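Grippers on the day shift – how has it changed things where you are?
Forum: Working Life > Automation and New Kit
Started by loftladder, 3 October 2023

loftladder wrote:

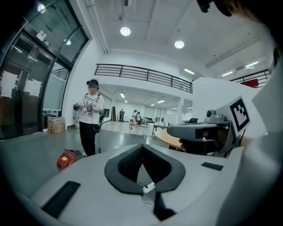

I've been at Sondodgate for a good long while, most of it on packing and the last stretch on what they call demonstration work, and I thought I'd put down how it's gone because a few of you asked in the other thread. For anyone who missed it, we do ordinary handling jobs with hand-held grippers so that the robot arms at the Zullano site can be trained from what we do. Picking up, turning over, folding, putting down, and then the same again with the thing moved a bit to the left. My days used to be all lifting and now they're all holding, and they are different sorts of tired, I can tell you. You stand with the gripper in both hands at chest height, headset strapped over your head and a harness strap across your chest, and by the afternoon it's your forearms and the back of your neck that know about it. On the good side I've not had a bad back since June, and I've got to know people I'd only ever nodded to across the conveyor. What I miss is the chat. You can't really natter to somebody in a headset, can you – or you can, but you don't see their face do anything. So I'd love to hear from anyone else whose place has gone this way. Is it still your job, or does it feel like a new one with your old name badge on it?

tealcosy wrote:

Oh, this took me right back, loftladder, thank you for posting it. We had the same at Breltatico, though ours was a smaller set-up and we sat down for half of it. It's the neck with me as well. Şengül Eren, who was our shift lead, got us swapping over every forty minutes and it made such a difference, I went home feeling like a person again. The first week she had to chase us all to do it, because you get into a rhythm and don't want to stop!

I'd say it felt like a new job. I was quite proud of it, if I'm truthful. Sixteen years of knowing how to pick up a bag of rice without splitting it and suddenly somebody wanted to know how I did it.

grumbleweed_2 wrote:

I don't want to be the sour one, and I'm glad your back's better, I mean that. But somebody ought to say that you are teaching the thing that replaces you. At our depot they started with 2 of the lines, lovely biscuits at the briefing, everybody told it was to take the strain off. There are fewer of us now. They didn't sack anybody, I'll give them that, they just never filled a place when someone left, and the people who left were mostly the agency lot who never got a briefing or a biscuit.

Do they pay you any more for it? That's what I'd want to know. Your lifting they paid for once. This they get to keep.

loftladder wrote:

No, fair question, and I don't think you're sour. We get a small extra on the hourly rate and a bonus when the group passes its target for usable recordings. Last month we came in at 1,337 and the month before it was 910, when half of us were still learning not to put our thumbs in the way. Nothing for what happens to the recordings afterwards. I did ask. I was told it was a good question, and that was the last I heard of it.

As for places not being filled, yes, we've had some of that too, over on packing. I go back and forth on it. I think about my niece, who'd have started on packing the way I did, and I'm not sure there'll be a start there for her.

mrs_pelmet wrote:

I'll disagree with grumbleweed a little, if I may, from the office side of things. Steinarsdóttir brought arms in on our returns benches and we took people on afterwards, because more came through and somebody has to deal with everything the arms give up on. We had more than 2,401 parcels go to the hand bench in one month, and every one of those needed a human being with a bit of sense. The work is fiddlier, I grant you, and some of our older hands found it lonely, with the benches spread out as they are now.

grumbleweed_2 wrote:

So people get the awkward ones all day long and the arm gets the easy ones. I used to rest on the easy ones! An easy box was where you got your breath back and had a word with your mate.

mrs_pelmet wrote:

Well, I hadn't thought of it like that, and I've read it out to my husband, who did nights on parcels for years, and he's entirely with you. I still think we're better off with them than without. But I may bring that up about the easy ones.

tealcosy wrote:

loftladder, have you got those cables dangling down from the grippers as well? Ours were forever catching on my cardigan buttons. I went over to a plain t-shirt in the end, and clipped the slack to my belt with a bulldog clip. Also ask if they'll let you have the headset strap adjusted for you and marked, so you're not fiddling with it every time you swap.

loftladder wrote:

We have, and they do! Bulldog clip is a cracking idea, I'll take a few in with me. And I'm going to ask about swapping every forty minutes, because at the moment it's more like whenever somebody groans. I'll let you all know what they say.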